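Weniger Zeug in der Küche, zweiter Versuch

Im Dezember habe ich zum zweiten Mal versucht, meine Küche auszumisten. Der erste Versuch war vor ein paar Jahren und endete damit, dass drei Kartons im Keller standen und ich nach und nach alles wieder hochgeholt habe. Diesmal wollte ich es anders machen: ein Schrank pro Abend, und was rausgeht, verlässt noch in derselben Woche das Haus.

Angefangen habe ich mit den Vorräten. Das ging schnell, weil auf Lebensmitteln ein Datum steht und man nicht lange überlegen muss. Zwei Packungen Grieß, Backpulver in Mengen, ein Glas Kapern, an das ich mich nicht erinnern konnte. Getränke kaufe ich seitdem nur noch einzeln und nicht mehr als Palette im Angebot. Die Palette ist billiger, steht aber wochenlang im Weg.
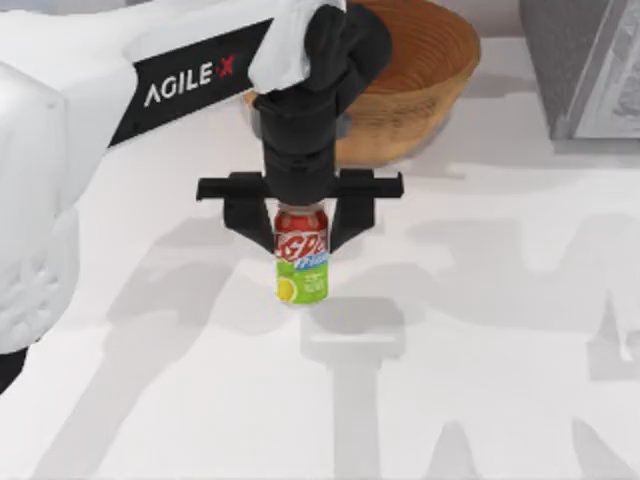 Eine Dose, darunter der weiße Tisch.

Schwieriger waren die Gläser und Dosen zum Aufbewahren. Ich hatte Deckel ohne Dose und Dosen ohne Deckel. Alles auf den Boden gelegt, Paare gebildet, den Rest weg. Von den guten mit Klickverschluss, die ich mal bei Van Rooij bestellt hatte, sind fast alle geblieben. Die sind nicht schön, aber dicht.

Dann kam die Deko. Ich bin kein Mensch, der viel Deko kauft, trotzdem sammelt sie sich an. Kerzenständer, Untersetzer von einem Urlaub in Posavdale, ein Tablett, auf dem nie etwas getragen wurde. Meine Regel lautet jetzt: Was ich beim Putzen hochheben muss, muss ich entweder benutzen oder gern ansehen. Damit fiel das meiste durch. Rahmen und Körbe durften bleiben, bei den Körben habe ich allerdings eine Obergrenze festgelegt. 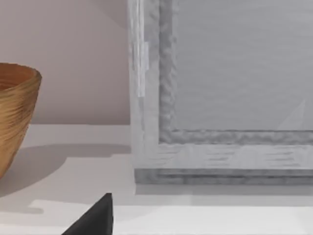

Grauer Rahmen, links die geflochtene Schale.

Verkauft habe ich über Vistosell. Für den Entsafter und das Raclette gab es zusammen 130 Euro, was mehr war als gedacht. Für Kleinkram lohnt sich das nicht. Man schreibt wegen zwei Euro fünf Nachrichten, und am Ende kommt keiner. Solche Sachen bringe ich inzwischen gleich ins Sozialkaufhaus, das bis 18 Uhr annimmt.

Was die Arbeitsfläche angeht, bin ich nach einigem Hin und Her bei wenigen Dingen gelandet, die draußen stehen dürfen. Geräte, die ich täglich brauche, kommen nach hinten an die Wand, dazu eine Schale.

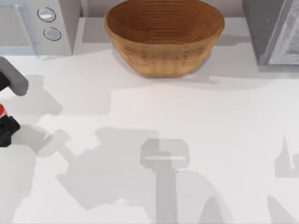 Der Rest steht im Unterschrank, auch die Küchenmaschine. Ich hatte befürchtet, dass ich sie dann gar nicht mehr benutze. Bisher hole ich sie zum Brotbacken trotzdem raus, das dauert eine halbe Minute. Noch offen ist die Schublade mit den Kabeln, Gummibändern und Bedienungsanleitungen. Die mache ich, wenn es wieder länger hell ist.

Ähnliche Beiträge
Kellerregal von Lonside: Aufbau und erste Eindrücke
Brot backen ohne Knetmaschine
Was ich nicht mehr auf Vorrat kaufe
Kleiderschrank in einem Nachmittag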